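6 Hand covers and reach check

6.1 Scope

This section applies to Rikar two-arm units fitted with five-finger hands and black hand covers. It sets out how to change the covers, re-zero the wrists and confirm reach into a low cabinet. Allow 21 minutes per unit once the tools are laid out. Section 5 (head camera alignment) must be complete before you start.

Carry out the full procedure:
– after every 500 hours of arm operation
– after any cover change
– after a wrist fault (code 334) has been cleared

Caution: The arms can drop when holding current is removed. Support each forearm before you press the arm release.

6.2 Changing the covers

1. Park the unit with both arms in the service pose and set the mode switch to HOLD.
2. Support the right forearm on the padded stand.
3. Press the arm release and wait for the wrist light to go out.
4. Unfasten the cuff at the wrist and roll the cover toward the fingertips. Do not pull on single fingers.
5. Check the finger joints for lint and grit. Clean with a dry brush. Solvent damages the joint seals.
6. Check the dark cable run along the forearm. It must lie flat through its clips and must not touch the wrist joint at full bend.
7. Fit the new cover, thumb first, then work the remaining fingers down until there is no slack at the tips.
8. Fasten the cuff and repeat steps 2 to 7 for the left hand.

Note: Always change covers as a pair. A worn cover on one side gives uneven grip readings, and the unit will log these as a sensor fault.

6.3 Re-zeroing the wrists

1. Set the mode switch to SERVICE.
2. Open the Jevilau service panel and enter routine 1741.
3. Stand outside the arm radius and start the routine. Each wrist turns to both stops and returns to center.
4. Compare the stored and measured offsets. If they differ by more than the limit on the unit's data plate, run the routine once more. If the second result is also out of limits, stop and go to 6.5.

6.4 Cabinet reach check

Use a low cabinet with a hinged door and an inner shelf. Office storage along a straight aisle is suitable if the floor is level.

1. Open the cabinet door by hand until it stands roughly square to the cabinet front. The check does not cover door opening.
2. Lay a ring binder flat on the shelf.
3. Drive the unit up to the open compartment at creep speed. Keep the door panel clear of the left arm.
4. Jog the right hand to a point just in front of the shelf with the fingers spread. Leave the left hand low, on the other side of the open door.

The head camera view at the end of step 4 should be close to the one given here. The binder on the upper level, both door hinges and the fingers of the right hand must all be in view. Small differences in cabinet depth do not matter.

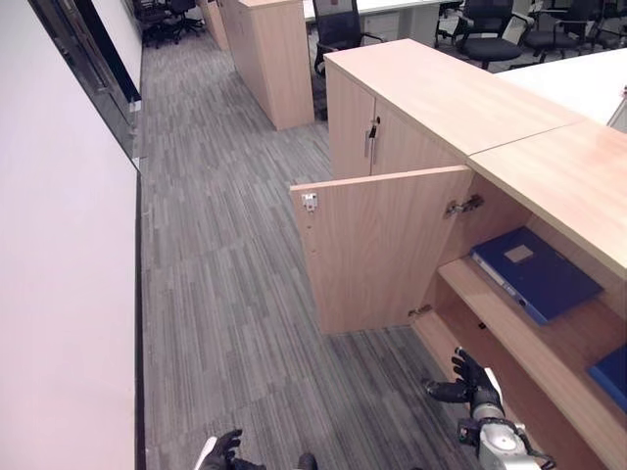

5. Jog the right hand forward until the fingertips pass the front edge of the shelf, then stop. The forearm must not touch the cabinet.
6. Close the fingers on the edge of the binder at the lowest grip setting and hold. Watch the grip reading for drift.
7. Open the fingers, back the hand out along the same path and return both arms to the service pose.

Caution: Do not reach past the open door with your own arm while the unit is in SERVICE. The arm does not slow down for contact in this mode.

6.5 If the check fails

Hand stops short of the shelf: the base is parked too far back. Move it forward and repeat from step 4 of 6.4.

Grip reading drifts: the cover is loose at the fingertips. Refit it as in 6.2.

Wrist offset out of limits twice: set the unit to HOLD, tag it and send the service log to Damgaard, attention Tove Overgaard. Do not edit the offsets by hand.

Section revised 3/24/21, S. Vigfúsdóttir.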